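Ticket: Vaccine fridge reading high overnight, then alarm won't clear
Opened by: Amarachi Obi, Skiststead Surgery
Category: Cold chain / temperature logging
Priority: High, later dropped to Normal
Status: Closed

Amarachi Obi, 07:50
Morning all. I've come in to a red light on the vaccine fridge in the nurses' room and the logger says it got up to 11 degrees in the night. It's sitting at 5 now and feels perfectly normal inside. This is the tall Iwasaki, the one we use for flu, shingles and the baby jabs, and we've just had the August delivery so it's very full (of course it is!). I've put the quarantine notice on the door, moved nothing, and told the nurses not to give anything out of it. The small fridge in room two is fine so the morning baby clinic can go ahead from that. Could somebody ring me before nine if possible?

Nighat Gondal, 08:15
Hi Amarachi, thanks, you've done all the right things. Please leave it shut and switched on. Can you send me the full download from the Gistura logger, from when you locked up last night until now? I don't need the summary page, I need the one with every reading. And could you tell me where the probe is sitting? Top shelf, middle, in the bottle, out of the bottle?

Amarachi Obi, 08:40
Download attached, I hope, it's a big one. It says 1,014 readings, so I think it has given me rather more than last night, sorry! The probe is where I wouldn't have put it. It's hanging out of its little bottle and lying up against the door seal on the top shelf. I haven't touched it. I did the delivery myself yesterday and I was shuffling boxes about up there, so it may well have been me.

Nighat Gondal, 09:25
No need to be sorry, I can trim it. The high spell lasts 28 minutes, starting at 18:05. It shoots up, wobbles, then comes down in one smooth slope. After that it's between 4 and 6 all night. The fridge has its own built-in sensor as well, so could you get the max/min off the front panel? Hold the down arrow until it beeps. Please write the numbers down before anyone presses reset.

Amarachi Obi, 09:40
Max 7.2, min 3.1. Written on the sheet and I've taken a photo of the panel on my phone. 18:05 is when I was putting the last of the shingles boxes away, and the door was open longer than I'd have liked. So is the fridge right, or is the logger right? They can't both be!

Nighat Gondal, 10:10
They can, a bit. The built-in one reads the middle of the cabinet and yours was reading the air by the door. But I can't be the one to say the stock is fine. I've sent both sets of figures to Rozália Skála, our pharmacist, and she'll decide. Keep the notice up until you hear from her by email, please, a phone call isn't enough for the file.

Amarachi Obi, 11:30
Waiting patiently (well, waiting). The value of what's in there is over £3,000, in case that's needed for the form. Also the alarm is still flashing and I've now got three people asking me about it.

Rozália Skála, 12:20
I've been through both records and the product sheets. I'm satisfied the stock stayed within range and it can be released. Please note the event on the fridge log with this ticket attached. Nothing needs throwing away and no expiry dates need changing.

Amarachi Obi, 12:25
Oh, what a relief. Thank you both! Notice is down. Now, the light. I've pressed mute, I've pressed reset, I've pressed them together. Still flashing.
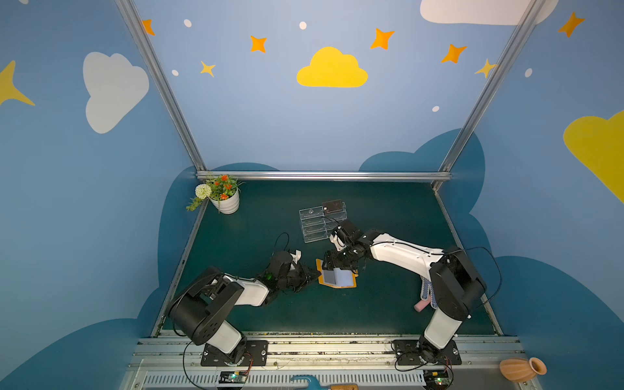 Two arms on the rail, papers on the table.

Nighat Gondal, 13:05
The light belongs to the Gistura, so the fridge buttons won't do anything to it. Try this:
1. Put the probe back in its bottle, on the middle shelf, away from the walls.
2. Shut the door and leave it for 30 minutes.
3. On the logger, hold the tick button until the screen says ACK.
4. Type your initials and press tick again.

Amarachi Obi, 14:00
Did all that. It said ACK, took my initials and the light has gone green. I've also taped the probe wire to the back of the shelf so I can't drag it out again with a box of shingles.

Nighat Gondal, 14:10
Lovely. Tape is fine as long as it doesn't cover the vent at the back. I'll leave this open overnight and look at the readings in the morning.

Nighat Gondal, 08:30 (next morning)
Flat as a pancake, 4.4 to 5.3 all night. Closing this one. New probe bottle with a tighter cap is on order for you anyway.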